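**Ritari Greiffinger-Set mit Lernpaket „Heka“**

Zwei Finger, matt dunkelgrau, und ein Verfahren, das Textilien endlich so ernst nimmt, wie sie es verdienen. Heka lernt aus vorgeführten Griffen und legt sich erst beim Schließen fest, welche Falte gemeint war. Bei Trikots ist das eine Charakterfrage.

**Ergebnis aus dem Labor Utaddale:** Von 300 Greifversuchen an zerknüllter Sportkleidung gelangen 282. Die übrigen endeten meist am Ärmel. Der Vorgänger Miranda brauchte für dieselbe Aufgabe deutlich mehr Vorführungen und fasste gern in die Tischauflage.

- Vorführungen je Kleidungsstück: bis zu 24
- Einlernzeit: 15 Minuten, Kaffee nicht enthalten
- Ansicht: Kamera am Handgelenk
- Lieferumfang: Fingerpaar, Software, Messprotokoll 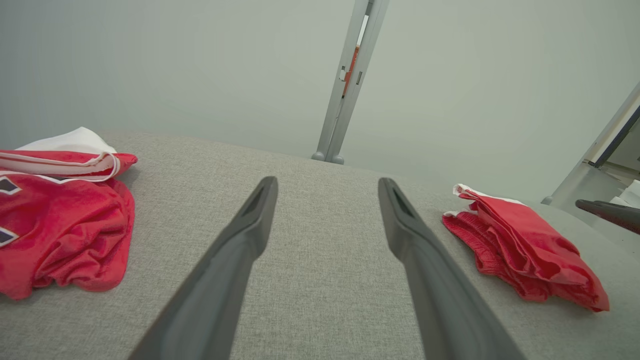 *Greifer offen über grauem Gewebe, links und rechts rote Textilien.*

Socken werden derzeit nicht unterstützt. Einzelne Finger liefern wir nach, Bestellung bitte mit Angabe der Seite.

Stand: 11. August 2018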